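Shoe collection moves to pairs in boxes

Gashaw Community Trust
Aug 27, 2022

The Gashaw Community Trust has changed the way it accepts and prepares donated footwear at its Rumau centre. From now on, every pair of shoes leaving the sorting room will be packed in a lidded cardboard box and labelled by size before it goes on to families, schools and partner charities in the district.

The change follows a review carried out in June, which looked at how shoes were being stored and handed out. Until now, donations were tied together by the laces and kept in large sacks. Pairs came apart in transit, and staff at receiving schools spent a good deal of time matching shoes on the floor of a hall or corridor. Of 600 pairs sent out during the spring, 29 arrived with one shoe missing. Most of the missing shoes were later found in other sacks, but by then the families concerned had often been given something else.

Feven Gebremichael, who manages the sorting room, said the new arrangement had been requested by the schools themselves.

"A child who is given a box with two shoes in it, both clean and both the right size, has been given a proper pair of shoes," she said. "The schools told us plainly that the sacks were not good enough, and we agreed with them. Packing takes us longer now. The handing out takes far less time, and that is where the pressure was."

Donors are asked to keep the original shoe box wherever possible. Any plain or branded box may be used, provided that the lid closes and the base is sound. Boxes with slight wear at the corners are acceptable. The trust has also bought 130 flat-packed boxes for shoes that come in without one, and the local packaging firm Pledex has agreed to supply more at cost during the autumn.

Trainers and other everyday shoes are in greatest demand, particularly in black, as many schools in the area allow plain black trainers as part of the uniform. Knitted and canvas uppers are welcome. They should be washed and fully dried before they are brought in, as damp shoes closed in a box will spoil within days. Leather shoes need only be wiped and, if the donor wishes, polished.

Each pair is now checked on a covered table near the wall of the sorting room. The shoes are taken one at a time. The sole, heel and lining are looked over, the laces are replaced if frayed, and the size marked on the tongue or insole is compared with its partner. The first shoe is then laid on its side in the box, and the second is placed beside it, facing the other way, so that the lid can close without pressing on either toe. 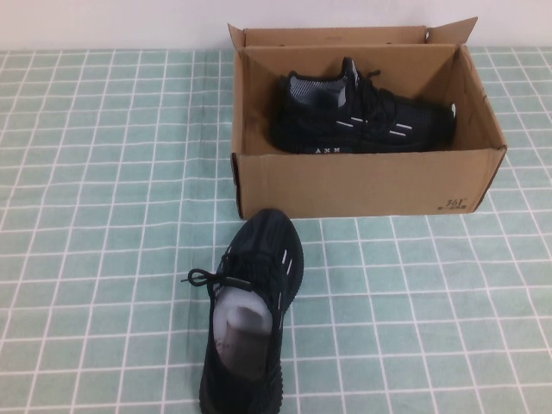
What the centre can accept

The trust is able to take men's, women's and children's shoes in all sizes, including trainers, school shoes, walking boots and wellingtons. Sandals are accepted until the end of the summer and again from the following spring. Slippers can be accepted only if they are new.

Shoes with split soles, broken zips or worn-through linings cannot be passed on. Single shoes are also declined, with one exception – the Diltatov clinic keeps a small stock for patients who need only one, or who need two different sizes. Anyone with a single shoe in good condition should hand it in at the clinic's reception desk and not at the Rumau centre.

Football boots and other studded shoes should be kept apart from the main collection and marked "sports". They are passed on to local clubs at the start of each season.

Preparing a donation

Donors are asked to remove any tissue, packing paper and silica gel sachets from the box, and to take out spare insoles unless these are unused. Laces should be left in. The size should be written in pencil on one short end of the box, using the British size where this is known. If the shoe shows only a European size, that may be written instead, and staff will convert it.

Boxes should not be sealed with tape, as each one has to be opened for checking. Where several pairs are brought in together, a carrier bag or a length of string is sufficient to hold them.

Next steps

The trust expects to pass on 2,000 pairs over the coming year under the new system. Shoes already held in sacks will be sorted first, beginning with children's sizes, and for this reason there may be a short delay before newly donated adult shoes are sent out. Receiving schools have been informed and will be given a revised delivery list before the start of term.

A further review will look at whether winter coats and school bags should be handled in a similar way. Ms Gebremichael said that no decision had been made. "Coats take up a great deal more room than shoes, and we would need shelving that we do not have at present," she said. "We would rather get the shoes right first."

Donations may be left at the Rumau centre during normal opening hours. Shoes should be handed to a member of staff and should not be left outside the door. Schools and charities wishing to be added to the delivery list should write to the sorting room, giving the sizes they most often need and the name of a person who can receive the boxes.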